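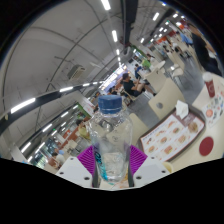 Gladys Mamani thinks the tray is the best piece of furniture in any food court, and she says so before we have even found somewhere to sit. You can eat off it, she argues, read off it, carry a whole family's lunch on it and park your trash on it at the end. What other object in your life works that hard?

I had asked her to lunch to talk about tables. I came away with four pages of notes on trays, lids, napkins and the right place to put a bag of fries, and I have not been able to eat in a mall the same way since.

Food courts don't get much love. We write about the little place with eight stools, or the bakery with the line out the door, and we walk straight past the big bright room where most of us have eaten far more often. The one at Clistau has 400 seats, and at lunchtime I have circled it twice with a full tray, doing that slow polite shuffle behind people who look as if they might be finishing. I love it. I love the noise and the pale tables, and I love that you can sit with somebody eating a completely different lunch from yours.

What I had never done was look at the table itself once the food lands. A burger meal starts out so tidy! Everything is on the tray, squared up, the printed liner still flat underneath with its rows of tiny burgers. Then somebody wants a fry, and somebody needs room for an elbow, and inside five minutes the meal has moved out. The tray gets shoved to the far side. The drinks go wherever there is a gap. The fries end up in the middle, or they should, and a small paper drift of receipts and coupons starts to build along the edge.
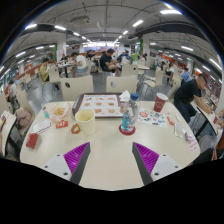

Lunch well under way: fries to the left, the tray at the back, a bottle of water beside it.

Jae-hoon Tak has spent years drawing tables for rooms like this, most recently for Gedum, and he is a firm believer in the rounded top. "A square table has corners, and people treat corners as property," he told me. "On a round one the food goes to the middle and everybody reaches." He sketched it for me on the back of a liner, with little arrows for the arms. Reaching, he says, is what you are really designing for. The chairs come second, although he has strong feelings about those too and likes a hand hole in the back, so that you can pull one out with two fingers while the other hand is full.

He also likes cream. I had always assumed pale tables were chosen to look clean, and I said so. They show every smear, he pointed out, and that is useful to whoever is coming around with a cloth. A speckled brown table can be filthy for a week.

The liner deserves a few words of its own. It is such a cheerful thing, a menu you read after you have already ordered, and I can't be the only one who has looked down past a half-eaten lunch and wished for the item in the next row. Heidrun Kälin collects them. She has 576, kept flat in drawers meant for maps, and her rule is that they must have been eaten on. Grease is fine. Ketchup is fine if it has dried. She let me go through two drawers one afternoon in February, and I could have stayed until dark — the burgers get taller as the years go on, and the lettuce gets frillier.

Her favorite came from a place called Bakham, long closed, where the liner had an outline for each thing you had bought, so you could put it all back where it started. I tried something like that at home with a sheet of brown paper and a marker. My kids thought it was the greatest game ever for one meal, then drew a shark on it.

Then there's the clearing up. I asked Hernán Huamán, who has wiped down more of these tables than he cares to think about, what makes a good one to come back to. Bottles standing up with their caps on, he said at once. Lids with their cups. Napkins inside something, please, and never under the tray, where they stick. He doesn't mind crumbs at all. Crumbs are the easy part.

So on my last visit I gave it a try. Four of us, two burger meals, one enormous order of fries, a water and more paper than I could account for. We spread out exactly as people do, we reached across each other, we argued over the coupon sheet. Then I slid the tray back in from the far edge and put everything onto it, big things first, napkins stuffed in a cup. It took less than a minute and I was ridiculously pleased with myself.

Gladys inspected it, moved one lid, and went off to see about ice cream.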